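Section 6. Setting Up the Table and Folding Dark, Soft Items

Read this section before you unpack the folding board. You may not need the folding board.

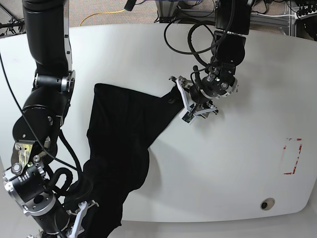
Fig. 6-1. Black cloth on the white table, one corner pulled taut, lower portion past the near edge.

What this section covers

The Hutance table guide, as first issued, gave four pages to folding and most of one to the care of the plastic folding board. Verna Pettigrew and I rewrote it in January after using the table for a season of household linens, costume pieces and a great many plain black things that no one could tell apart. We kept the steps that held up. Where the first edition promised something we could not get to happen, we say so.

The steps apply to any thin, floppy item with an uneven outline: an apron, a drape, a shirt, a cover for something. Towels and flat sheets are in Section 4 and are easier.

Before you start

You need:
a clear table, pale in color if you have the choice
a lint brush, any brand
a lamp you can move
a damp cloth and a dry cloth

You do not need the Kindus smoothing spray listed in the first edition. We used up a bottle and could not tell the sprayed pile from the other one.

Preparing the table

1. Wipe the top with the damp cloth, then the dry one. Go all the way out to the rounded corners. Dust collects there and black fabric will find it.

2. Check the top for level by laying a pencil on it. If the pencil rolls, adjust the feet (Section 2). The first edition asks for a reading within a fraction of a degree, which may matter for something, but not for laundry.

3. Set the lamp low and off to one side. With the light overhead, black cloth on a white table turns into a flat shape and you lose the creases. With the light low you get a shadow along any edge that is standing up, and that tells you where the fabric is bunched.

Note: The table maker says the white finish "reduces eye strain." I have no way to check this. It does make it easier to find the outline of a dark item, and that was enough for us.

Laying out the item

4. Put the item down in a heap near the middle of the table. Do not try to drop it flat. There is a technique for this in the Brundodura video and I have yet to see it work on anything lighter than canvas.

5. Find one corner or end and pull it out away from the heap. Expect it to draw into a point while you hold it. A point under tension is not necessarily a real corner — let go and look again before you decide.

6. With your other hand, find a second edge and draw it the opposite way. Pull slowly. On a diagonal the cloth stretches, and if it is a knit it may stay stretched for a while after you release it.

7. Look at the part nearest you. If it has gone over the near edge of the table, stop pulling and bring it back up onto the top. The weight of the hanging part drags on everything you have already laid down, and you will be flattening the same folds again and again.

8. Smooth from the middle outward with the flat of your hand. Loose folds along a side will usually open if you lift that side an inch or two and lay it down again. Pressing on them only sets them.

Caution: Take off rings and bracelets before step 8. Snags are hard to see on black until the piece is in daylight.

Telling the outline from a fold

This is where most of the time goes. A notch or a bulge along one side may be the cut of the garment, or it may be a layer tucked underneath. The first edition tells you to "recognize the silhouette," and if you can do that you do not need a manual.

9. Run a finger along the edge. A hem feels thicker and even. A fold feels soft and rolls under the finger.

10. At any small point of fabric that sticks out, pinch it and pull gently. If more comes, keep going. If nothing comes, leave it alone and treat it as part of the shape.

11. Turn the item over only if step 10 has given you nothing twice. Turning undoes step 8.

Folding

12. Choose the longest straight edge and bring the opposite side to it. If no edge is straight, choose the least bad one.

13. Fold in half again along the long direction, then in thirds from the bottom.

14. Set the folded piece at the far side of the table with the last fold toward you.

Note: The Kong folding board comes with a chart claiming 63 percent less time per item. The chart does not say which items. Teresa Ó Súilleabháin, who folds faster than either of us, tried it on 17 black aprons and then did another 17 by hand, and came out roughly even. She did like it for children's T-shirts.

If it goes wrong

The item will not lie flat. Check for a hanging portion first (step 7), then for elastic or a drawstring.

The item slides when you pull. The top is too dry or too clean for that fabric. Lay a forearm across the far end as a weight. Do not use the rubber mat, which leaves a pattern on some synthetics.

White specks on the finished piece. Brush before folding, and again after. We do not know where they come from either.

Sleeves or ties are missing from the finished fold. They are inside. Leave them there unless someone is going to inspect it.

For heavy or lined items, go on to Section 7.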